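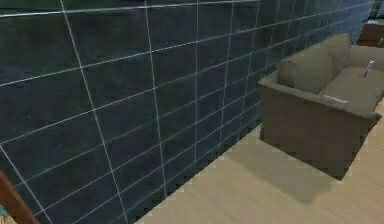 Grout spec for the Stustolton job is still open and I would like to settle it on this list before November. The architect's note says "unsanded, color to match tile," which covers almost nothing. Joint width is not given, the movement joints are not shown, and the word "match" is doing a lot of work. On a dark slate-blue rectangular tile with bright white grout, every joint becomes a line, and any drift in the courses will show along the full length of the wall. A matched joint hides about half of that. If the client decides on white after the tile is set, we will have set it to the wrong tolerance. I want the color decision made first and written down.

Yaneth Mosquera wrote:
> We have used the Osell cement grout on the last few kitchens and I see no
> reason to change. It is cheap, the crew knows it, and it cleans up fine
> from the tile face if you get to it in time. The epoxy (Fallum) costs more
> and goes off too fast for a big wall. Two men can't keep up with it.
>
> On joint width, I would go 2 mm and be done. On movement joints, I have
> never put one in an interior wall and have never been called back.

Taking these in order.

Cement grout. No objection to it on the dry walls. Behind the range and the sink I would still ask for epoxy. Sealer on white cement grout wears off where people wipe, and they wipe exactly where the grease lands. After that the joint takes up oil and no cleaner gets it back to the original color. If the budget won't carry epoxy over the whole area, change products at an inside corner, where a small difference in shade is hard to pick out. Don't change in the middle of a wall.

Working time. Agreed that Fallum goes off fast. Prakash Menon got around this at the Lozano house by mixing partial units by weight, spreading the mix out in a shallow tray, and keeping the unopened pails in the coolest room overnight. One man spreads, one man washes, and neither swaps jobs until the batch is gone. He wrote it up for the list last winter and it is worth finding in the archive. 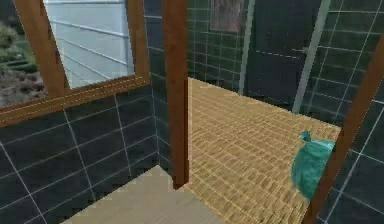

Joint width. 2 mm is fine if the tile is rectified. We don't know that it is. Before anyone commits, take 31 tiles from at least three boxes, measure length and width with calipers, and post the spread. If the difference between longest and shortest is much over half a millimeter, a 2 mm joint will not absorb it in a running course and you will be shimming by eye all day. In that case go to 3 mm. Also check bow, face to face, on the longer tiles. Offset patterns make bow worse, and a third offset is safer than a half.

Movement joints. I disagree here. Having no callback is not the same as having no cracks, and most owners don't report a hairline at a corner. Inside corners get sealant, color matched, no grout behind it. Same where tile meets a wood trim or post, and same at the floor line. Wood moves across the grain with the season and the tile does not. A hard joint there opens up during the first heating season, then somebody fills it with painter's caulk and it looks terrible. Leave the gap clean, use backer rod if the depth allows, and tool it once.

Substrate. Nobody has mentioned this yet. Edivaldo Macedo put a straightedge on the long wall and found it out by more than the mortar should be asked to fill. It needs a skim before layout. Please don't try to butter it out, because lippage on a dark wall shows up badly under side light.

Quantity. My takeoff came to 2,330 pieces including waste. Liliana Zuccaro has a different number and I think hers leaves out the returns. Liliana, can you check that and reply here? We should also hold back one unopened box from the same lot for repairs and leave it with the owner, labeled.

Still needed:
grout color, in writing, from the client
caliper readings
confirmation of the sealant color range from the Osell supplier
revised quantity

Vanderleia Fontes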